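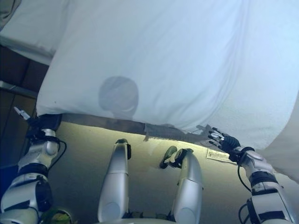
Projects > Textiles and Home > Fall Term Reports

Search reports Go

What We Sleep Under: A Report on Household Bedding in Bronthorpe

Submitted 12/14/21

Why I picked this subject

When we were told to choose an everyday object and follow it backward through time, my first thought was bread, and then I found that half the class had thought of bread too. I went home a bit discouraged, made my bed (late, as usual), and it came to me that I knew nothing at all about the sheet in my hands. I didn't know what it was made of without reading the tag. I didn't know what my great-grandparents would have slept under, or why my grandmother still folds hers in thirds and keeps them in a cedar chest.

So this report is about bedding, mostly in Bronthorpe, where I grew up, with a little about Pastcombe, the next town over, which had the bigger mill.

Linen before cotton

We still say "bed linens" even when there isn't a thread of linen in them. The word comes from flax, which was grown and spun at home in a great many places before cotton became cheap. Making it took patience. The stalks had to be pulled and then left to rot a little in dew or standing water, so the fibers would come away from the woody part, and after that they were beaten, scraped and combed before anybody could start spinning.

Sheets made this way could last for decades. The Bronthorpe library has a box of old household lists, and bed sheets show up in them right next to the silver and the good chairs, which surprised me very much. One list even notes which sheets had been "turned," meaning that the worn middle was cut down its length and the two outer edges were sewn together to make a new middle. I tried this on an old sheet of my own and I can report that the seam runs exactly where you want to lie.

The mill years

Cotton changed all that. Once it could be cleaned and spun by machine, a family could buy sheets instead of making them, and the Pastcombe mill sold them by mail as well as over the counter. I found one of its old sale flyers, a little brown at the corners, offering a pair of plain cotton sheets for 2 dollars. The flyer is very proud of the mill's wide looms. Older sheets often had a seam down the center just from being woven in narrow strips, so a sheet in one piece really was something to brag about!

The mill also turned out knit goods for a while, mainly blankets and undershirts. Knit cloth is made of loops and woven cloth is made of threads crossing, and that is why a T-shirt stretches and a pillowcase mostly doesn't.
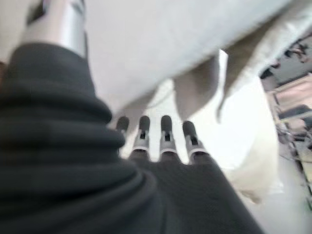 Blankets, quilts and the duvet

The part I enjoyed most was asking my older relatives what they had on their beds as children. It was always layers: a bottom sheet, a top sheet, wool blankets, and a quilt over everything if the night was bad. Several of them talked about the weight of it with real fondness.

The duvet came to our area much later. It does the work of several layers, and the cover comes off for washing, so many people gave up the top sheet altogether. My family is split on this, and we had a long and cheerful argument about it over Thanksgiving dinner in November. The people against duvets say that putting the cover back on is a job no one should have to do alone. The people in favor say you only have to shake it out and pull it straight, and the bed is made.

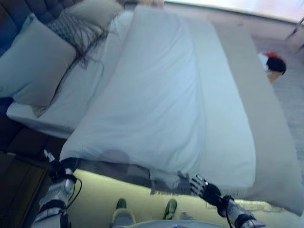
Thread count and what the labels say

Thread count is supposed to be the number of threads in a square inch of cloth. At the Britutov department store I compared a 100 thread count sheet with a 500 thread count sheet by feel. The higher one was smoother, but the lower one was crisp and cool and I honestly liked it better for summer. I read later that some makers count each strand of a twisted yarn separately, so the number can climb without the sheet being any finer. The kind of cotton and the weave matter a good deal as well.

What I would do differently

I spent too long on flax and had to hurry through the mill. I would also have liked to visit the weaving room at Arboleda, which was closed for repairs all term. My home washing test isn't included, as I mixed up the two pillowcases halfway through and could no longer say which was which.

Sources

Household lists, Bronthorpe library local history box
Pastcombe mill sale flyer, same box
Family conversations, written down at the kitchen table

Get new student reports by email. Enter your address to sign up for our newsletter.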